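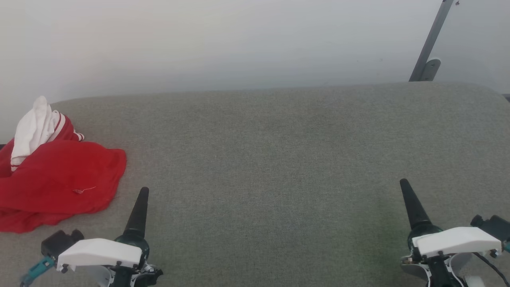
図1 灰色の布張り面に置かれた、たたむ前の衣類（赤、白、赤地に白線のもの）

生活管理実習 講義資料
第3回 衣類の仕分けとたたみ方

1 本回の位置づけ

本回では、洗濯および乾燥を終えた衣類を、収納できる状態に整えるまでの作業を扱う。前回までに取り上げた繊維の種類と洗濯表示の読み方は既習とし、必要な箇所で触れるにとどめる。受講者は講義の前に本資料の第2節から第4節までを読み、第8節の語句に目を通しておくこと。

講義の前半は教室で行い、後半はリルトホルム（Riltholm）実習棟に移動する。実習では各班に衣類一組を配付する。組の内容は班によって異なるため、隣の班の手順をそのまま写しても合わないことがある。

2 衣類の山を観察する

図1のように重なった衣類では、外から見える部分だけで点数や種類を確定することはできない。赤い布と白い布の区別は容易であるが、赤地に白い線の入った部分が独立した一着であるのか、他の衣類の一部であるのかは、持ち上げて広げるまで判断を保留する。二本の白線が並ぶ配色はスポーツ用の上衣の袖口や襟に見られるものの、配色のみから品目を決めて記録してはならない。

観察の段階では、次の事項を記録用紙に書く。

色の区分（白、淡色、濃色、配色）
縁の処理（房、リブ、三つ折り、切りっぱなし）
糸くず、タグ等の付着物または付属物
重なりの上下関係

付着物については、糸くずと縫い付けられたタグとを混同しやすい。図1の赤い衣類の中ほどにも白く小さなものが見えるが、糸であるかタグであるかは手に取って確認すべき事項である。この段階の用紙には「白色小片、要確認」と記す。引っ張って取ろうとしないこと。縫い糸の端であった場合、縫い目がほどけるおそれがある。

房のある布は、房の側を下にして重ねると毛羽立ちや絡まりの原因となる。図1の白い布は左側に房が垂れている。このような布を取り出す際は、房そのものをつかまず、房から離れた位置の布地を両手で持ち上げる。

3 作業面の選び方

たたむ作業には平らで清潔な面を用いる。一般の住居では食卓、床、寝台、長椅子の座面などが使われ、それぞれに長所と短所がある。

食卓は硬く平らで、折り目を正確につけやすい。作業前に必ず拭き、水分が残っていないことを確かめる。油分の拭き残しは淡色の衣類に移りやすいため、調理後の食卓を使う場合は二度拭きとする。

床は広い面積を確保できるが、姿勢の負担が大きい。長時間の作業には適さない。やむを得ず床で行う場合は、清潔な敷布を用いる。

布張りの座面は、衣類が滑りにくく、薄手の生地でも位置が安定するという利点がある。一方で、面が柔らかいため押さえた箇所が沈み、折り線が曲がることがある。また、座面の繊維くずが衣類に移る可能性があるので、濃色の衣類を扱う前にはブラシをかける。座面の奥の縁が曲線になっている場合は、これを折り線の基準に用いてはならない。基準には衣類自身の脇線または前中心線を用いる。

作業面は、未処理の衣類を置く区域と、広げてたたむ区域とに分ける。図1では衣類が左側に寄せられ、中央に布地の面が広く残っている。この配置であれば、左から一点ずつ取り、中央で広げ、右に積むという一方向の流れをつくることができる。左利きの受講者は左右を入れ替えてもよいが、班の中では向きを統一すること。

壁際で作業する場合は、壁面の金具や座面に隣接する物の縁に衣類が掛からないよう、奥側に余白をとる。袖を奥に向けて広げる手順ではとくに注意を要する。

4 仕分けの手順

仕分けは、山の上にあるものから順に行う。下の衣類を先に引き抜くと、上のものが裏返ったり落下したりする。大きな衣類が下にあり、小さな布がその上に載っている場合も同様とする。

取り出した衣類は、まず肩または上端を持って軽く振り、全体の形を確かめる。続いて表裏を確認し、裏返っているものは戻す。このとき、次の点を併せて点検する。

一 湿り気が残っていないか。縫い代、襟ぐり、脇の下は乾きにくい。湿りのあるものはたたまず、再度干す。
二 しみ、破れ、ほつれがないか。認められた場合は補修の籠に分ける。
三 赤などの濃色から白への色移りがないか。確認は自然光の入る窓際で行う。
四 ポケットに物が残っていないか。

色移りについては、乾いた後の衣類どうしが短時間接していただけで生じることは少ない。多くは洗濯中、または濡れたまま重ねて放置した間に起こる。しかし、仕分けの時点で白い布と赤い衣類が重なっているときは、湿り気の点検を優先し、いずれかに湿りを認めたら直ちに離す。

点検を終えた衣類は、使用者別、用途別、収納場所別のいずれかの基準で分ける。基準を途中で変更しないこと。実習では収納場所別を用いる。

5 たたみ方の基本

5.1 上衣

前身頃を下にして置き、肩線を左右に整える。しわを手のひらで中心から外へ向けて伸ばす。片側の脇を背中心に向けて折り、袖を縦方向に折り返す。反対側も同じ幅で折る。裾から肩に向けて二つ折りまたは三つ折りとし、表に返す。

競技用のシャツに多い化学繊維の生地は滑りやすく、折った部分が戻りやすい。この場合は折るごとに手のひらを置き、生地が落ち着いてから次に進む。袖口や襟に配色の線があるものは、左右の線の高さをそろえることで折り幅の誤差を見つけやすい。背面にプリントのあるものは、プリント面どうしが密着しないようにたたみ、アイロンを当てない。

5.2 厚手の上衣

前項の方法に準じるが、三つ折りにすると厚みが偏るため二つ折りとする。フードのあるものは、フードを背側に平らに倒してから裾を折る。

5.3 平らな布

タオル、ふきん、小型の掛け布などは、長辺を二つに折った後、棚の奥行きに合わせて二つ折りまたは三つ折りとする。房のあるものは、たたむ前に房を指でとかして向きをそろえ、折り込んだときに内側に収まるようにする。房を外に出したまま積むと、上下の布と絡む。

5.4 伸縮性の大きい衣類

編み地の粗いものは吊るさず、たたんで保管する。折り線が毎回同じ位置にくると跡が残るので、季節の替わり目にたたみ直す。

6 収納

たたんだ衣類は、引き出しに立てて収める方法と、棚に重ねる方法がある。立てる方法は一覧性にすぐれ、取り出しの際に他の衣類を崩さない。重ねる方法は厚手の衣類に適するが、高く積むと下のものに折り跡がつく。

実習棟の棚では重ねる方法を用い、各段の高さは棚板の上の空間の三分の二までとする。濃色のものを下、淡色のものを上に置く。引き出しを用いる班は、折り山を上に向け、手前から使用頻度の高い順に並べる。

引き出しの底に乾燥剤を入れるときは、衣類に直接触れない位置に置く。防虫剤は種類の異なるものを併用しない。2月のように暖房と外気の温度差が大きい時期は、外壁に面した収納の内部に結露が生じやすいので、週に一度は扉を開けて換気する。

7 実習課題

課題A 配付された衣類を、触れずに観察し、記録用紙の上段を記入する。推定にとどまる事項には「要確認」と付すこと。

課題B 第4節の手順に従って一点ずつ取り出し、下段を記入する。上段の記載と異なった点があれば、上段は消さずに残し、差異を備考欄に書く。

課題C すべての衣類をたたみ、指定の棚に収める。たたみ直しをした衣類については、その理由を一行で記す。

課題D 課題AからCまでを踏まえ、作業面の選択が作業に与えた影響を700字以内で論じる。布張りの座面で作業した班は、折り線の精度について必ず触れること。食卓で作業した班は、滑りやすい生地の扱いについて触れること。

課題Dは班ではなく個人で提出する。用紙はスタスト（Stasto）書式を用い、手書き、印字のいずれも可とする。提出先は実習棟入口の提出箱である。記録用紙は班で一部とし、衣類とともに返却する。

8 語句

脇線 前身頃と後身頃を縫い合わせた、体の脇に当たる線。
折り山 折った布の、外側に出る角の部分。
リブ 袖口や裾などに用いる、縦方向の畝をもつ伸縮性の編み地。
色移り 染料が他の布に付着すること。移染ともいう。
房 布端の糸を束ねる、または垂らして残した飾り。
縫い代 縫い線から布端までの部分。

9 評価および注意事項

評価は記録用紙の正確さ、仕上がり、個人レポートによる。作業の速さは評価の対象としない。観察の段階で品目を断定し、その誤りを後から書き換えた場合は、記録用紙の該当欄を無効とする。

実習中は指輪、腕時計、長い装身具を外すこと。編み地や房に引っ掛かり、衣類を傷めることがある。爪の先が欠けている者は、事前に整えておく。飲食物の持ち込みは認めない。ペンは必ずふたをし、衣類を広げる区域に置かない。

布張りの座面に粘着ローラーを使う場合は、目立たない箇所で試してから行う。粘着剤が生地の表面に残ることがある。

欠席した受講者は、次回までに担当教員プレーベン・テュゲセン（Preben Thygesen）に申し出て、補講の時間の指定を受けること。補講では課題AからCまでを一人で行う。

次回は、本回で補修の籠に分けた衣類を用い、ほつれの始末とボタン付けを扱う。各自、針、糸切りばさみ、白および黒の縫い糸を持参すること。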